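March, gone nine at night

Long one today, writing this before I fall asleep. Second day with the Lecomte kit on the bench at Surkham. Two arms on a rail, one enclosure, trial terms till the end of the month, then we either pay or send it back. I was meant to have the first page of the write-up done by lunch. Didn't.

Morning went on cables. The purple ones are too long for my liking - big loops both sides, and I kept wanting to tape them down. Left them. Their setup sheet says give the wrists slack and I'm supposed to review the thing as sold, not as I'd build it. Clips are decent though. Small white ones, go on with a thumb.

Calibration took 17 minutes by the sheet and most of an hour by me, as I'd skipped a page. My fault, won't go in the review. Or maybe it will, the page is badly placed.

Then bags. Devivley want to know about bags more than anything, they pack fruit and soft stuff and their last system (the Oden one, single arm) hated anything that creased. So bags all afternoon. Banana bag, mouth up, one hand by the rim and the other coming in over the top with the fingers open. Striped cloth and the red one parked at the back for the folding test, teal dish on the right.

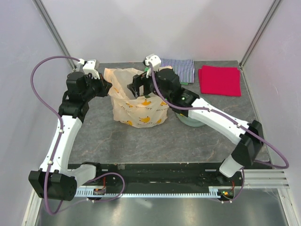
Devivley rang just after four and said they didn't care how nicely it held a bag, they cared what it did at run 500 with a tired operator and a bag that had been sat on. Also that the Oden arm had looked lovely in its first week too. Fair enough. They asked if the fingers could be swapped without a call-out and I said I'd find out, then spent half an hour not finding out. The manual has a drawing and no words. Have written to Lecomte.

Numbers so far, so I don't lose the scrap of paper: 206 bag runs logged, 88 of them I'd call clean, meaning no hand from me. Sounds poor, but most of the bad ones were before I redid the calibraton. Need to split the log before anyone sees it.

Things I like: wrist cameras, quick to restart, quieter than I expected. Don't like: the software wants a fresh login every time it sleeps, and the rack under the rail is going to collect crumbs in a real packing room. Ask about a cover. The price sheet has one listed at 619, which seems steep for a cover, might be for the whole front. Ask that aswell.

Tomorrow - folding first while I'm awake, then back to bags, crumpled ones this time. Bring the long hex keys. Milk.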